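Glove rig notes, before I forget them all

24 November 2025

Cable first. If you are here from the message I sent Iulian, skip down to the strap part, thats the bit you asked for.

So the left wrist unit had been dropping out since we moved desks. Not fully dead. It would track fine, then the hand in the viewer would slide off sideways and sit there like a lost mitten, then snap back. Everyone blamed the software. I blamed the software. Spent most of a day in the logs, 1,958 lines of the same timeout, and the cause was the cable. Specifically the bit where it leaves the wrist box and bends back on itself. Wiggle it, timeout. Leave it alone, no timeout. Great.

Swapped it for one out of the Negi box. Same plug, a bit stiffer. The stiff ones are a pain to route, they want to spring up over your knuckles, so now there's a loose loop at the wrist and then it runs down the forearm side and away. Don't pull the loop tight. Urmila pulled it tight, being tidy, and we were back to timeouts inside the hour.

Strap order, the way I do it now:

Glove on. All the way down into the fingertips, really shove.
Wrist unit next, over the cuff, snug. You should be able to get one finger under it.
Controller on last, then its strap.
Cable loop, check it, then close your hand a few times and check it again.

I used to do the controller before the wrist unit and it always ended up crooked. A crooked controller means the hand is rotated in the data and you don't notice till someone plays it back on the arm and the gripper comes in at a daft angle. Ask Marisol about the morning the arm tried to pick up a tube by the table.

Which controller goes on which hand matters too. The software doesn't care what's printed on the thing, it cares what order they were paired in. Pair left first. Always left first. If you've paired them the wrong way round you'll see it straight away, your hands are swapped on the screen and your brain goes funny. Turn both off, wait for the light to stop, start over. There is a menu setting that claims to swap them. It swaps the labels only. I lost an afternoon to that in January and I'm still cross.

Calibration. Flat hands, then fists, then thumb to each finger, slow. People rush the thumb bit. The little finger is always the worst, mine doesn't seem to want to register at all unless I really squash it. If the little finger is a bit off I let it go, the gripper hasn't got one. If the thumb is off, do it over.

Then a test run. We use the tube rack because it's what the arm is being taught on anyway, and because the caps are a good size for finding out if your fingertips are honest. Tubes out, tubes in, rack moved, tubes in again. Seven goes. If the hand drifts in any of them I don't record, I go back to the cable.

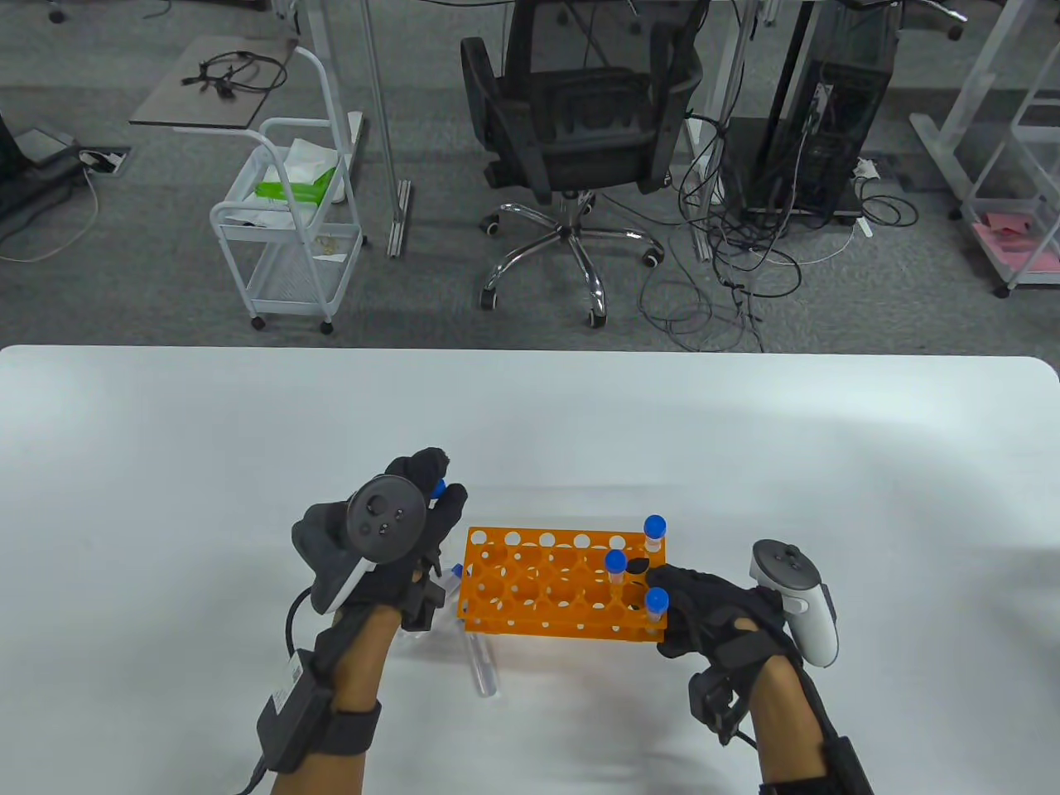
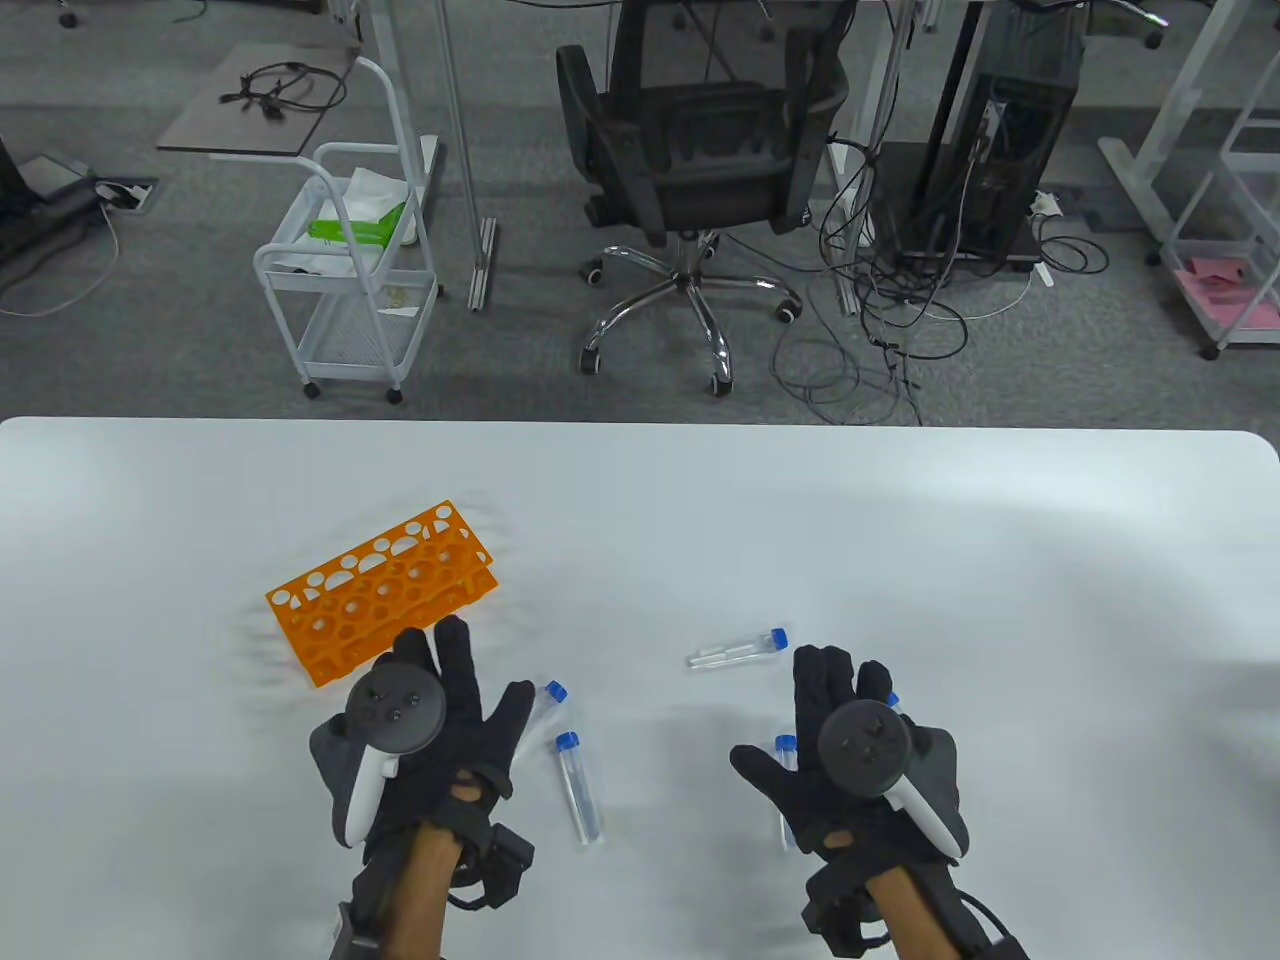 Drift is worse when you reach across yourself, by the way. Left hand going for something on the far right. The wrist unit loses its idea of where it is if the other arm is in the way. So set the tubes out where you can get them without crossing over. Sarla M. says she crosses over all the time and its fine, but she's got longer arms than me and also I have seen her playback.

Batteries — the controllers eat them. I change at 80 percent of a session now, no waiting for the warning. The warning comes up in the headset view and if you haven't got the headset on you won't see it, you'll just get a nice long recording of one hand. Spares are in the top drawer. Put the dead ones in the tin, not back in the drawer. Please.

Gloves. Palm seams are starting to go on the older pair. I've put a few stitches in but be gentle taking them off, peel from the wrist, don't yank the fingers. Wash is cool water by hand, sensors out first, dry flat overnight. Replacements are coming from Gallska whenever Gallska feels like it. They quoted 900 for the pair and then went quiet.

Still on the list:

Label the cables at both ends. I did one end.
Proper clip for the forearm run, the tape leaves goo on everything.
Find out why the recorder adds a blank second at the start. Sarla S. thinks it's the pairing handshake, could be.
Email Gallska again.

If the left side starts dropping out on you, try the spare cable before you open a log. It's in the Negi box, blue tie on it. The one with no tie is the bad one, I haven't binned it yet becuase I want to cut it open and have a look.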